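Accueil > Dossiers > Robotique domestique > Entretiens

La vaisselle attendra : où en est la manipulation en cuisine 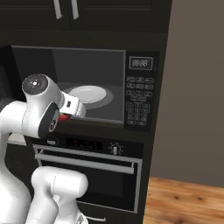 Équipe Manipulation et environnements intérieurs, Bruneo

Partages : 80 | Commentaires : 12

Ouvrir un four à micro-ondes, y prendre une assiette, refermer. La tâche figure dans la plupart des programmes d'évaluation de la manipulation domestique, et les taux de réussite publiés varient assez pour qu'on ne sache plus ce qu'ils mesurent. Nous avons interrogé la responsable des essais de l'équipe Manipulation de Bruneo, qui travaille depuis plusieurs années sur des cuisines simulées et, depuis septembre, sur une cuisine réelle installée dans l'atelier.

Sa première remarque porte sur le vocabulaire. « On parle de corvées comme s'il s'agissait d'une catégorie technique. Vider un micro-ondes et passer l'éponge sur un plan de travail n'ont presque rien en commun du point de vue de la commande. Dans le premier cas, on a une porte articulée, une cavité étroite et un objet rigide à bord mince. Dans le second, un contact continu avec une surface dont on ne connaît pas le frottement. »

Le four à micro-ondes encastré est pour elle un bon cas d'étude. La cavité limite les orientations possibles du poignet, et la vitre teintée dégrade l'estimation de profondeur tant que la porte est fermée. L'assiette posée sur le plateau tournant se saisit par le rebord, à quelques millimètres près. « En simulation, l'assiette est une géométrie connue. On sait où elle est, on connaît sa masse, on choisit son coefficient de frottement. Le planificateur trouve une prise si elle existe. Sur le banc réel, le plateau tourne dès qu'on pousse un peu, et la prise calculée ne vaut plus rien. »

L'équipe a fait tourner 2000 épisodes simulés sur cette famille de tâches, en modifiant la hauteur de l'appareil, la teinte des façades, l'éclairage et la position de l'assiette. Le transfert sur le banc a porté sur 245 essais. Elle refuse de ramener le résultat à un pourcentage unique. « L'ouverture de la porte passe bien quand il y a une poignée. Avec un bouton-poussoir, il faut appuyer au bon endroit, avec la bonne force, puis dégager le doigt avant que la porte ne vienne le heurter. La saisie de l'assiette est le maillon faible. La fermeture ne pose pas de problème, sauf si le bras est resté dans une configuration d'où il ne peut plus pousser. »

Les poignées barres, comme celles d'un four mural ou d'un placard haut, sont mieux traitées. Une pince à mors parallèles s'y referme sans difficulté et la direction de traction se déduit de l'axe de la charnière. Les boutons rotatifs demandent davantage : la pince doit rester coaxiale au bouton, faute de quoi elle glisse ou exerce un effort latéral. Quant aux claviers, la question est surtout celle de la lecture. « Une touche de micro-ondes est petite, son étiquette l'est encore plus. Si la caméra est loin, le système sait qu'il y a une grille de touches et ne sait pas laquelle lance la cuisson. Il faut s'approcher, relire, et cela prend du temps. »

Le temps revient souvent dans la conversation. Sur le banc, un cycle complet de retrait d'assiette dure 80 secondes quand tout se déroule sans reprise. Une personne met moins de dix secondes. « Ce n'est pas forcément rédhibitoire pour un usage de nuit. Ça l'est pour quelqu'un qui attend son repas. » La reprise après échec lui paraît plus importante que la vitesse. Une assiette de travers se rattrape. Une assiette tombée met fin à l'essai et, dans un logement, oblige quelqu'un à balayer.

Nous lui avons demandé si les ateliers et les magasins offraient un terrain plus favorable. Elle répond par l'affirmative, avec des réserves. Trenley, qui exploite une chaîne de préparation de commandes, a confié à l'équipe une étude sur la remise en rayon de bacs. Les bacs ont tous la même forme, les étagères sont à hauteur fixe, l'éclairage ne change pas. « On contrôle l'environnement, donc on peut le modifier. Chez un particulier, on ne va pas remplacer les meubles. » L'étude a néanmoins buté sur les étiquettes décollées et sur les bacs trop remplis, deux cas absents du cahier des charges.

Le préhenseur Pandey, retenu pour la prochaine campagne, doit améliorer la saisie des bords minces grâce à une mesure d'effort au bout des doigts. Elle en attend une baisse des glissements. Elle n'en attend aucun effet sur la perception à travers une vitre sombre, et le précise deux fois.

À la question de savoir si une machine peut aujourd'hui tenir une cuisine, sa réponse est non. Peut-elle y exécuter une tâche isolée, dans une cuisine déjà cartographiée, avec une vaisselle connue ? « Oui, et avec un opérateur à proximité. Retirez l'opérateur et je ne signe pas. »

La campagne suivante reprendra le même protocole avec des verres, dont la transparence pose un problème distinct. Le calendrier n'est pas arrêté.

À lire aussi
Trenley : remise en rayon, premiers enseignements
Mesurer l'effort au bout des doigts : le préhenseur Pandey
Brostow, un protocole commun pour les portes et les tiroirs
Frottement et éponges : pourquoi l'essuyage résiste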